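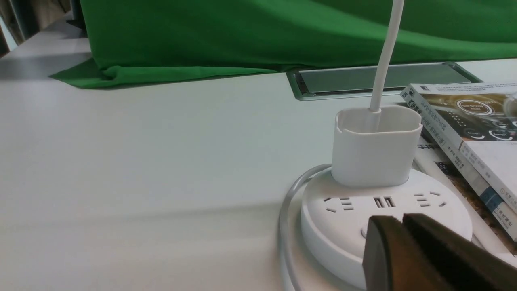 Fig. 1. Wrist view at the demo table: gripper at the round power strip, with the plug adapter in its top.

Home | Syllabus | Notes | Labs | Field Visits | Contact

Field Visit Notes: Open Day at Motik
Intro to Automation, November handout

First of all, thank you for coming along! Watching a real arm at a real table teaches things I can't get across on a whiteboard, and I came home with pages of scribbles. What follows is the cleaned-up version. Read it before lab 3.

1. What we saw

Our host was Anayeli Orozco, who runs the tabletop group. The session was on handling everyday desk items, and she kept the table the way desks really are, with books beside the power strip and a cord trailing off toward the bottom. I loved that. So many demos use one colored block in the middle of nothing.

The arm was driven by hand for the first half (Abundio Sandoval at the controls) and ran on its own for the second. We watched 39 tries in all. Abundio talked the whole time he was driving, and if you stood near him you got the best lecture of the day.

2. Why the wrist camera matters

Look at Fig. 1 again. The fingers are big, dark and blurry, and they cover part of the very thing they are working on. The small round button on the side of the strip is partly hidden. This is called occlusion, and it gets worse the closer you get. Several of you asked why they don't just use the overhead camera. They use both! The overhead view finds the strip; the wrist view handles the last stretch.

Other things in Fig. 1 that make trouble for vision:
- White adapter on a white strip, on a white table. Edges are faint.
- The gray cord is thin and see-through enough that the tabletop nearly swallows it.
- The cable hanging down into the adapter. Rigid-body models don't cover it.

The big green cloth at the back is the easy part, at least for color. Its folds are another story (see the cloth notes, week 9).

3. Questions from the group

Guadalupe Meléndez asked how much data they record. Anayeli's answer: 72 sessions so far for this task family, and she wants more with clutter.

Karla Manríquez asked about force. The finger pads press lightly, and the controller backs off if the reading jumps. We will plot one of these curves in lab.

4. For next time

Write one page on an object from your own desk that would be hard for a two-finger gripper. Include a sketch from the wrist's point of view. Messy sketches are welcome.

Questions to Deming Qian, office hours after lab | Course notes, please don't repost | Back to top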